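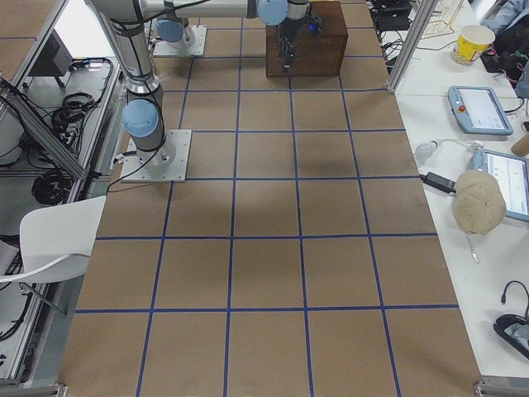

Work table with taped grid, Trollmont building.

Progress report to the Paquette Fund
Trollmont Evening Classes, reading and writing support for adults
Prepared by Harpreet Perron
February 1, 2022

Where we stand

The grant paid for 11 evening groups. All of them have met at least once, and I would ask you not to read too much into that. The plan we sent you treated a group that has met as a group that is running. I no longer think those are the same. Four of the groups have settled into something I would call a class. The rest have a tutor, a room and a changing set of faces.

Attendance

Our sign-in sheets show 1,558 visits since the start of the grant. This is the figure the Prallari office likes to quote, and it is correct as far as it goes. It counts visits. A person who came every week for the whole term is in there many times over, and so is anyone who signed in, picked up a form and left. I have asked for sheets that let us follow one learner from start to finish. Until we have them I can't tell you how many people we have taught.

Reading scores

Learners who sat both the first and second reading checks did better on the second. I am pleased for them, but I would be slow to credit the classes. Those who stay long enough to sit a second check are the ones who were going to stay. Two tutors also told me they had gone over very similar passages in the week before. We will use a different passage next time and keep it sealed until the night.

The Vadeck workbooks

We bought these on the strength of a sales visit and a nice-looking sample unit. The early units are fine. After that the print gets small and the exercises assume people have a bank account and a car. Most tutors have gone back to photocopies of bus schedules, leases and letters from school. I don't plan to reorder, and would like to move what is left in that budget line to tutor hours.

Tutors

We lost two over the winter, both to better paid work, and one has been replaced. The Prallari group is being covered by whoever is free, and attendance there shows it.

What we ask

Please hold the decision on new sites until the spring checks are in. The original plan calls for more groups in the second year – I would sooner see fewer, with longer hours. A revised budget is attached, with the workbook money shown separately.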